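"People count every coin at the bus door"

Vasanthi Begum has sat on the town council of Stedell for almost 12 years, the last four of them on the opposition side. When I met her in her office behind the market hall, she had the new timetable of bus fares on her desk and many lines in it were marked with a red pen.

The council voted in January to raise the single fare and to end the free travel for pupils over the age of 10. Ms. Begum voted against both. "I understand that the town must pay for fuel and drivers," she told me. "But the families in the east part of the town were not asked. They learned it from a paper on the bus door."

She does not accept the argument of the mayor's group that the increase is small. In her opinion it must be seen together with the water charge, which went up in the same budget. "For one person it is maybe small. For a mother with three children who go to school every day it is a different calculation. I have sat in kitchens where this calculation was made in front of me."

I asked her why her party did not bring its own budget. She was silent for a moment. "It is a fair question. We brought two changes to the budget and both were refused in the same evening. A complete budget we did not bring, and I think today that this was a mistake. Next time we will do it."

Prasanna Talukder, who leads the transport group for the majority, sees the matter in another way. He said by telephone that without the new fare the town would have to close the evening line to Flevora. "Mrs. Begum wants the line and she wants the old price. I also would like it," he said. "She should say which street she will not repair."

When I read this sentence to Ms. Begum, she laughed, but not for long. She answered that the money for the new parking at the north gate could wait one year. "There is the street he is asking for. He knows it very well, we discussed it in the corridor."
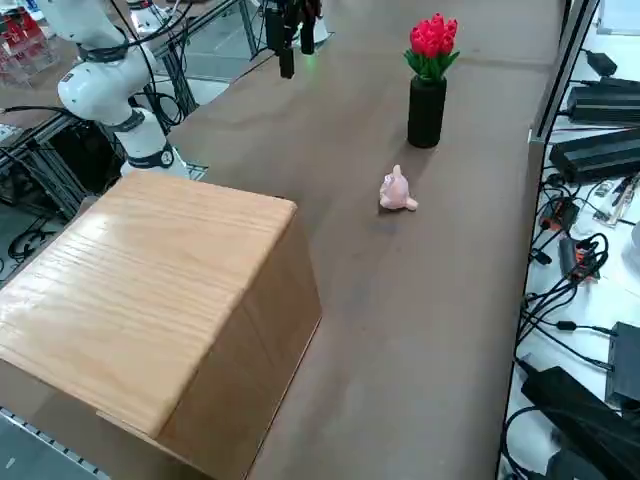

Red tulips in a vase, with a wooden box and a small pink toy on the table.

Her party now collects signatures to bring the pupils' travel back to the council. She does not want to say how many they have. The list is open in the library and in two shops near the station, until 4 in the afternoon.

Does she believe that the majority can change its mind? "Some of them have told me privately that they are not happy with the vote. I will not give you names. But they take the bus too, and they hear what the people say there."

She will speak again at the next open meeting. Mr. Talukder has confirmed that he will also be present and that he will bring the figures for the evening line.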